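Comparing Two Grippers on One Arm: Final Report

Group members: Renata Zieliński, Imad Zoubi, Dorota Wysocka
Supervisor: Witold Walczak
Submitted Tuesday, June 15, 2021

1. What we set out to do

Our original proposal promised a comparison of grippers, arms, cameras and controllers. Our supervisor read it, asked how many arms we had, and crossed out most of the page. What remained was a comparison of 2 grippers on a single arm, both with a small camera at the wrist and both driven by the same controller.

The first gripper, which we call the Rulia, has wide parallel pads. The second, the Pisow, has narrow fingers that taper to a tip. We wanted to know which one picks up ordinary household things more reliably, and whether the wrist camera gives the operator enough of a view to do it without peeking around the side of the arm. Everyone peeked. We have a rule about it now.

2. Method

We ran 1048 pick attempts, split evenly between the grippers. Each attempt began with the arm parked above the work surface and ended when the object had been lifted and held, or when the operator gave up. We logged giving up as a failure, over Imad's objections.

All three of us took turns operating. Renata had used the arm before and was noticeably better at it, so we rotated operators after every block of attempts to keep her from flattering whichever gripper she happened to be given. The gripping force was left at the controller's default of 2000, a number with no unit in the manual or anywhere else. We wrote to the supplier in November and are still interested in the reply.

3. Results

The Rulia did better on anything soft or bulky. It closed on folded cloth without fuss and forgave an approach that was a bit off centre. On thin objects lying flat it was hopeless, because the pads met the table before they met the object. Dorota's notes for the coin trials consist of the word "no" written down the whole column.

The Pisow handled thin and small objects well and could get under the edge of a bank card. Its trouble was with round things. If the tips touched a marker above its middle, the marker shot away, and one was recovered from behind the radiator after the trials had finished. It also punished poor aim, which made the difference between operators much larger than it had been with the Rulia.

4. The camera

We had expected the camera to be the dull part of the project. It took up most of our time. With the Rulia fitted, the pads hid the object during the last part of the approach, and operators lowered the arm on memory and hope. The narrower fingers of the Pisow left a gap we could look through, and this may explain more of its good results than the shape of the tips does. We can't separate the two effects with the data we have. A fairer test would move the camera as well as swapping the gripper.

Judging height was difficult with either one. Looking straight down, there is very little to tell you how far the fingertips are from the surface, and a busy pattern underneath makes it worse. Plain card under the objects helped, but we only thought of it near the end, so those attempts are recorded separately and left out of the totals.

5. What we would change

We would choose the objects before starting. Ours were whatever was in our bags, and the list grew as people brought different bags. We would also fix the lighting, label the spare screws, and ask what the force setting means before using it 1048 times.

Waldemar Nowakowski from the Brundale workshop lent us the tools and showed us how to change the fingers without dropping the bolts. He has asked for his small hex key back. We are looking for it.

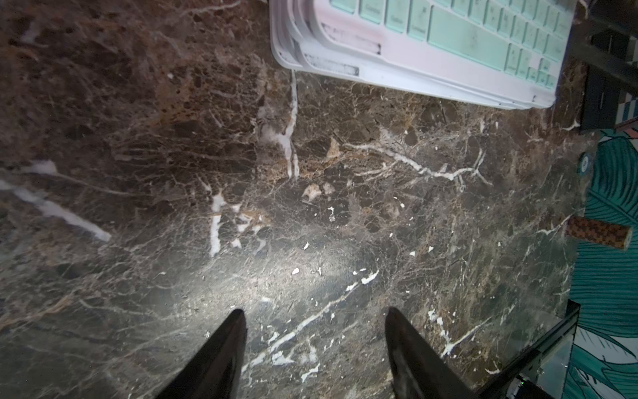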